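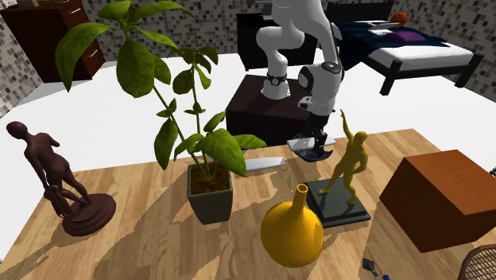
4. Setting up your Grand Final party in the Ollow planner

You've made an account and picked a team colour, so now we get to the good bit! This section takes you through a full game-day gathering, from the guest list to the last quarter. Set aside a quiet evening for it if you can, with a cuppa and your phone on the charger.

Before you start

Have these handy:
- a rough list of who you'd like to invite, kids included
- the start time of the game where you live (check this twice if you're having people over from interstate)
- any allergies you already know of
- your six-letter Ollow household code, found under Settings > My Place

4.1 Create the event

1. Open Ollow and tap New Gathering.
2. Choose Game Day from the list. You can use Blank if you like to build your own, but Game Day comes with the breaks already marked in and it's a lovely head start.
3. Type in a name. Anything goes, up to one line. Ours last year was "Soledad's Sausage Sizzle and Sometimes Footy", which only just fit.
4. Enter the start time of the game, then the time you'd like people to arrive. An hour between the two works well for families with little ones. Old friends who haven't seen each other for ages might want two.
5. Tap Save. The event turns green on your home page.

Note: If the event stays grey, the start time is missing. Tap the clock and enter it again.

4.2 Invite your people

1. Tap Guests, then Add.
2. Pick names from your contacts, or type them in by hand.
3. For each guest, choose an age group: Tiny, Kid, Teen or Grown-up. The age group decides which activities and food ideas turn up later, so please don't skip it (and yes, you may list your brother as a Kid).
4. Tap Send. Replies show up beside each name as they come in.

Caution: Send can't be undone. Check the date and your street address on the preview page first.

4.3 Plan the food

This is my favourite page in the whole planner, and it has grown a lot! There are 166 recipes in it now, from party pies and fairy bread to Amancay Ibarra's slow-cooked beans, and you can add your own family favourites too.

1. Tap Table, then Suggest.
2. Slide the bar towards Snacky or towards Proper Meal. Halfway gives you a mix of both.
3. Tap the heart on any dish you want to keep. Anything without a heart is swapped for something new when you tap Suggest again.
4. To ask a guest to bring a dish, press and hold it, then drag it onto their name.
5. Tap Shopping List. Quantities are worked out from the replies you have so far, so run it again the night before.

Note: Guests marked Tiny aren't counted in the quantities. If your toddler eats like a ruckman, change them to Kid.

Caution: The allergy filter only knows what you've told it. Always read the labels yourself, and ask your guests directly.

4.4 Keep the kids happy

1. Tap Activities. Each break in the game has its own row.
2. Choose one activity per break. Quarter time is short, so stick to something like the colouring sheets or Guess the Score. Half-time is the moment to get everyone out on the grass for a kick.
3. For Teens, switch on Tipping. Everyone starts with 1000 points and can spend them on silly predictions: first goal, longest kick, loudest uncle.
4. Print any sheets you need by tapping the printer beside the row.

Tipping uses points only and has no link to money. A running ladder appears on every guest's phone, and the competition gets wonderfully fierce by the third quarter.

4.5 On the day

1. Open your event and tap Go Live. Reminders will now pop up in order: oven on, drinks out, activity ready.
2. If the game starts late, tap Push Back and every reminder after it moves as well.
3. At the final siren, tap Wrap Up. Guests can add their photos to a shared album, and your menu is saved for next year.

Photos over the album limit of 752 won't load until you delete a few. Go to Album > Tidy to find the double-ups quickly.

Turn to section 5 for barbecues, birthdays and other gatherings without a scoreboard.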